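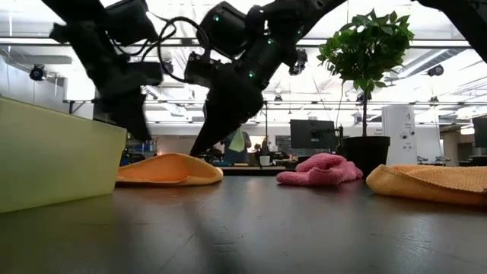

wasilewska_fan
Anyone here running the Clemska two-arm kit? Quote came in at 697 a month on the lease and I need to say yes or no this week. We do cloths and small towels for a couple of gyms, mixed colors, all sizes. Got to see it set up on a table with three towels spread out, orange, pink and a yellowish one with that nubby weave, plus a green bin at the end. That's pretty much our job right there, just more of it. Main worry is the thick textured stuff. Two fingers on a soft heap, does it grab one layer or four?

lintroller7
We've had ours since February. Thin microfiber fine. Thick weave is hit or miss, it grabs a fold and thinks its an edge. Then you get a burrito.

dockside_laundry
Disagree with the above. Ours does thick ones ok after the Fonon update. Did you redo the calibration after? You have to, it's in the notes but way down.

lintroller7
Yes I redid it. Twice. Still burritos.

pmk_44
697 is high. We got quoted less by Dinum, one arm though, and slower. Support was good. Ask Clemska if the wrist camera is covered, on our trial unit it wasn't and a new one was 900.

wasilewska_fan
900 for the camera?? ok, asking. What do you guys use for a table? Theirs was dark gray and kinda shiny, ours are white.

dockside_laundry
White is fine unless you do white towels. Then get a dark mat. Shiny never bothered ours.

pmk_44
Bothered ours. Glare off the tube lights, it kept pinching at nothing. Matte mat fixed it.

lintroller7
Ask for a 10 day trial with your OWN towels, dont let them bring theirs. And run the pile crumpled, straight out of the dryer.

wasilewska_fan
Good call. Emailed them, will post what they say about the camera.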